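Bostthorpe 小间饮料与桌面物品记录
README

版本说明
首次整理于22/04/2019，之后只改过错字和字段顺序。文字部分由 Nuvutis 资料组编写，桌面尺寸和摆放规则沿用 Belhaj 那间旧屋的写法，个别条目还没有对齐，见文末“已知问题”。

一、内容概述
本目录收录小间里一张白色长桌上瓶装饮料的摆放记录，包括文字条目、摆放规则和少量照片。记录对象是桌子、桌上的瓶子，以及取放、归位、擦桌这几件日常事情。适合用来核对物品摆在哪里、桌面怎么分区、条目怎么命名。不适合用来比较饮料的口味或品质，也不能当库存表用，库存另有 Cemis 表格。

条目约2000条，多数是一两句话的短记录。长的有半页，主要是换桌子那阵子写的，包含不少与瓶子无关的内容，例如墙角插座的高度、门往哪边开。这些内容没有删。

二、房间与家具
房间不大，铺木地板。主要家具是一张白色桌子，桌面浅色、光面不反光，长边之外接一段较短的转角。转角尽头离墙近，瓶子一般放在那一头。

桌子的朝向在记录里统一按下面的说法写：
长边：人站着做事的那一面。
转角段：接在长边后面的短桌面。
末端：转角段最远的那一头。
后沿：靠墙一侧的桌边。
前沿：与后沿相对的桌边。

早期条目里有人写“里边”“外边”，改不过来，保留原样。读到“里边”时多半指后沿，但十月以前的条目有少数指的是长边靠门的一头。

三、物品
瓶装茶。塑料瓶，透明瓶身，能看到茶色。记录里按颜色分两类：浅一些的写“琥珀”，深一些的写“红褐”。颜色按肉眼写，没有对照色卡。同一瓶茶在不同光线下可能被写成两类，核对时请以瓶盖和瓶型为准，颜色只作参考。

瓶盖。绿色瓶盖最常见，条目里简写为“绿盖”。瓶盖没有拧紧的写“松”，没有写的默认为拧紧。瓶盖单独放在桌上的情况另立一条，不与瓶子合并。

小杯和小容器。归在“其他”一栏，只写大概样子，不写用途。看不清是杯是盒的，写“小容器”。

抹布、纸巾。只在擦桌记录里出现。

四、摆放规则
1. 瓶子立放，不平放。
2. 放在转角段末端，靠后沿，但瓶底不得压到桌边。
3. 两瓶并放时，高的在前，瓶身之间留一指宽。
4. 长边中段留空，用来放纸和登记本。
5. 取走一瓶后，剩下的不必挪回中间。
6. 桌面有水印先擦，再放瓶子。
7. 当天没喝完的瓶子写上日期，收进柜子下层，不留在桌上过夜。

第三条的“一指宽”是 Belhaj 旧屋的写法，没有换算成毫米。第五条是后加的，之前的做法是每次都摆正，条目因此多出很多只写“摆正”两个字的记录，可以整批跳过。

五、字段
编号：四位数字，从1000开始，不补号。
位置：长边、转角段、末端三选一，可再加前沿或后沿。
物品：瓶装茶、小容器、瓶盖、其他。
盖色：绿、白、无、未写。
茶色：琥珀、红褐、未写。
状态：立、倒、松、空。
动作：放、取、移、擦。
备注：自由填写，中文为主，夹有越南文，没有翻译。

“空”指瓶里没有茶，不指桌面没有东西。桌面没有瓶子时，位置照写，物品写“无”。

六、填写示例
位置末端，后沿；物品瓶装茶；盖色绿；茶色琥珀；状态立；动作放；备注无。
位置转角段；物品瓶盖；盖色绿；茶色未写；状态未写；动作取；备注在本子下面找到。
位置长边；物品无；动作擦；备注茶渍，擦了两遍。

备注里请不要写“同上”。条目按编号拆开以后，“上”就找不到了。

七、已知问题
有61条缺少位置，多数是擦桌记录，补不回来。
“移”和“放”界限不清。从桌子一头挪到另一头，有人写一条“移”，有人写“取”“放”两条。统计次数时建议合并。
两瓶靠得近时，后面一瓶常被漏记，或者茶色写成和前面一瓶一样。遇到只记了一瓶而备注里提到两瓶的，按两瓶算。
旧屋的桌子没有转角段，从那边并过来的条目把末端写成“右头”，目前还没有统一。

八、照片
转角段末端的绿盖瓶装茶，两张均有。
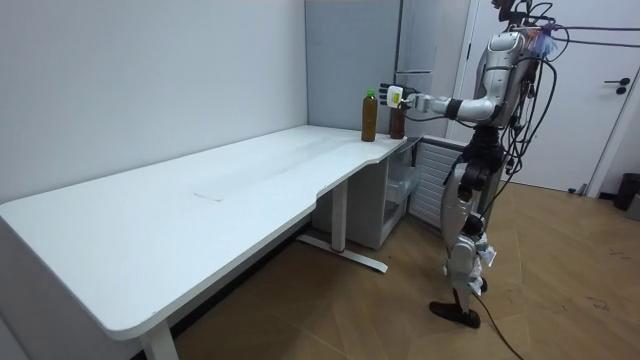
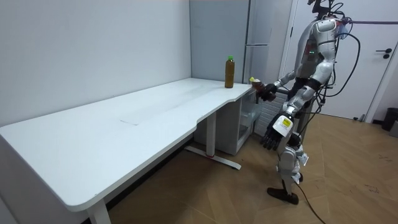 九、意见与修改
Hòa Phan 来信说，茶色这一栏最好拆开，琥珀和红褐在傍晚开灯以后很难分，自己前后填过的50条里就有几条拿不准，与其猜，不如允许写“深”“浅”，再另加一栏写当时开没开灯。信里还提到第三条规则，说两瓶之间只留一指宽，拿后面那瓶时容易碰倒前面的，建议改成两指。

茶色一栏暂不改，下一版先加“灯”字段，填开或关，旧条目留空。间距改为两指，旧条目不回改。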